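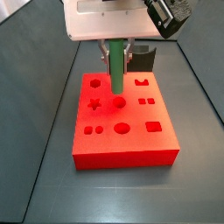

Nayara Amaral
Redactora de la sección de robótica educativa

Grandska es un kit de manipulación robótica de sobremesa comercializado por la firma Rerkmont y destinado a centros de formación profesional, laboratorios universitarios y, según el folleto, "hogares curiosos". Su ejercicio central es el encaje de piezas en orificios con forma, una tarea que los niños pequeños dominan antes de saber atarse los zapatos y que ha dado trabajo a varias generaciones de ingenieros. El producto se vende en dos versiones, Grandska Base y Grandska Aula, y dispone de un servicio de montaje a domicilio cuyo precio no figura en el catálogo.

Historia

El kit nació como material de prácticas de un curso que Ryota Sekiguchi impartía en Vendcombe, donde los alumnos debían programar una pinza para introducir una clavija en un agujero. La primera edición del curso terminó con una colección notable de clavijas torcidas. Sekiguchi pasó el diseño a Urmila Yadav, entonces responsable de producto en Rerkmont, que sustituyó el tablero rígido original por un bloque de espuma. La decisión redujo las averías y también, a juicio de los puristas, la dignidad del ejercicio.

La versión comercial se presentó en mayo. El fabricante la describió entonces como "lista para usar", expresión que ha desaparecido de las ediciones posteriores del manual.

Composición

El conjunto incluye la pinza de dos dedos metálicos, el soporte, el bloque de encaje, un juego de piezas, el controlador y un cable de alimentación que los usuarios de los foros coinciden en considerar corto. El brazo se adquiere aparte. Esta circunstancia consta en la última página del folleto, en un cuerpo de letra discreto.

El bloque es de espuma roja, de buen grosor, y reúne en su cara superior orificios circulares, cuadrados y de otras formas, entre ellas una estrella de cinco puntas, un hexágono y un óvalo ancho. La variedad responde a un criterio de dificultad. El cilindro verde, de extremo redondeado, es la pieza con la que se empieza: admite cualquier giro sobre su eje y perdona casi todo. La estrella no perdona nada y ocupa ella sola un capítulo del manual, titulado "Orientación y paciencia".

La espuma cede cuando la pieza llega desviada, lo que evita daños en la pinza. También permite que una inserción mediocre parezca correcta, y varios docentes han señalado que sus alumnos descubren esta propiedad mucho antes que la cinemática inversa.

Funcionamiento

El ciclo de trabajo básico comprende el agarre de la pieza, el traslado hasta la vertical del orificio, el descenso y la apertura de los dedos. El programa de fábrica detiene la pieza un instante sobre el bloque antes de bajar. Rerkmont denomina a esta pausa "verificación de aproximación"; en el aula se la conoce como "el momento de rezar".

La calibración se hace a mano, llevando la pinza a unos puntos de referencia y guardando cada posición. El manual recomienda repetirla cuando se mueve el bloque, aunque sea poco. El controlador conserva en memoria hasta 800 trayectorias y no permite ponerles nombre - se identifican por número, y el usuario que no lleve un cuaderno aparte acabará comprando uno.

Versiones y servicio

Grandska Base cuesta 525 euros e incluye un solo bloque. Grandska Aula añade un bloque de recambio, fichas para el alumnado y una licencia de acceso al simulador, que reproduce la tarea con gran fidelidad salvo en lo relativo al rozamiento. El soporte técnico atiende por correo electrónico. Las respuestas suelen ser amables y suelen empezar preguntando si se ha recalibrado.

Recepción

La acogida ha sido favorable, con matices. Dalva Marinho, que empleó el kit durante un curso completo en la escuela técnica de Assunção, elogió la robustez de la pinza y la claridad de los primeros ejercicios. En su informe anotó más de 100 inserciones seguidas del cilindro sin un fallo, y a renglón seguido dedicó dos páginas a la estrella, de tono bastante distinto.

Zuleica Andrade, autora de una comparativa de equipos didácticos, lo situó por delante de alternativas más caras en facilidad de montaje y por detrás en documentación. Criticó sobre todo la traducción española de la guía rápida, que llama "dedo sentimental" al dedo con sensor. Rerkmont corrigió el error en la revisión siguiente, para disgusto de una parte de los usuarios.

Las objeciones más repetidas se refieren al desgaste de los bordes del bloque, al precio de los recambios y a la ausencia de un orificio de prueba sin consecuencias para la nota. Yadav ha respondido a la primera recomendando girar el bloque media vuelta cada cierto tiempo. Hecho esto, conviene recalibrar.

Véase también

Pinza paralela
Inserción de clavijas
Robótica educativa
Simulador Grandska (licencia Aula)

Última revisión del artículo: 19 de diciembre de 2021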